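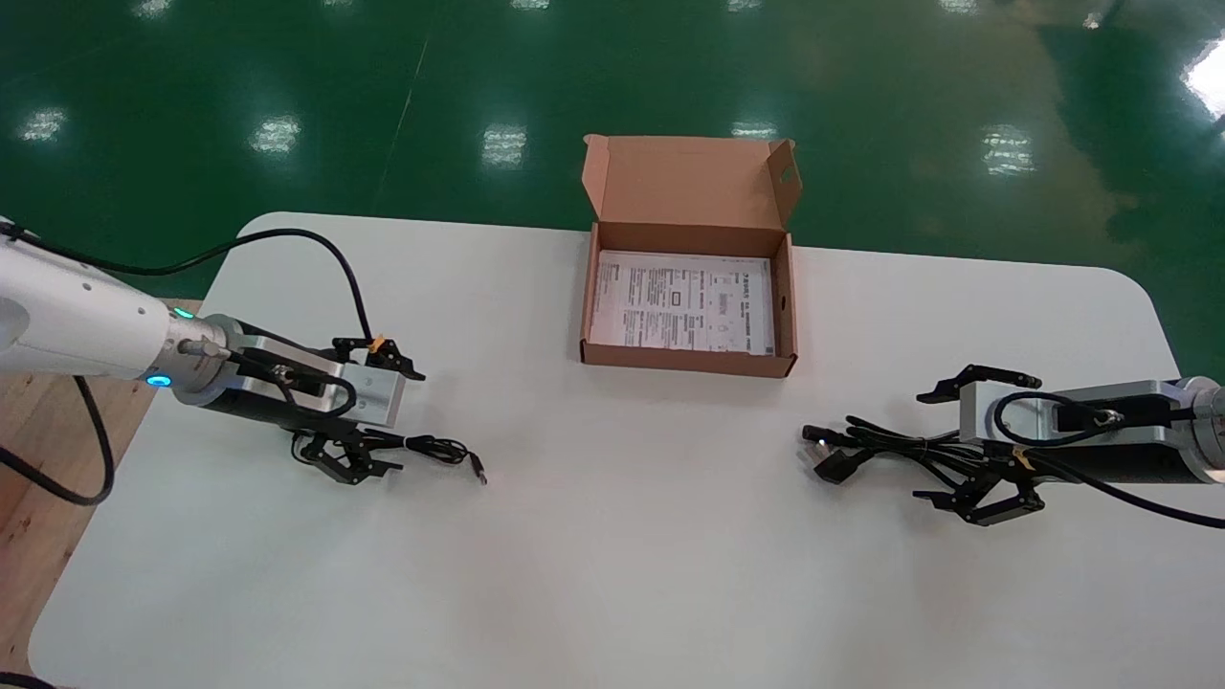 Left gripper cable keeps snagging, how do you route yours?
Forum: Cell setup and upkeep
January 14, 2022

guvlow_2070
Hi all! We've got a two-arm cell doing cable packing (cables off the table, into a cardboard box) and I'm losing my mind over the left gripper cable. Mine goes from the white arm segment over the table in one big loop and down to the gripper. Great for wrist travel, but when the arm reaches for the box the loop sags and catches a finger. Fault 36 every time, and then I'm re-homing the arm again. How much slack do you all leave?

bitura
Too much slack, I'd bet. Put the wrist at its worst twist, pull the cable snug, then give it 10 cm back and clip it. Ours has been fine since April that way.

dabbas36
Gonna disagree with bitura. Snug cables are how I killed two connectors – the wire breaks inside the jacket where you can't see it, and you chase ghost faults for a week. Keep the big loop and hold it up with a soft strap on the arm.

bitura
Were you clipping right at the plug? Don't do that. First clip goes a hand's width back.

dabbas36
...ok yes, I was clipping at the plug. Still like my strap though.

akel
Check your pads while you're in there. Ours were worn slick at 2389 cycles and the thin cables slid right out of the fingers.

guvlow_2070
Pads are new, but thanks! Trying the strap first (it's easier to undo), with the first clip moved back like bitura says. Will post if 36 comes back.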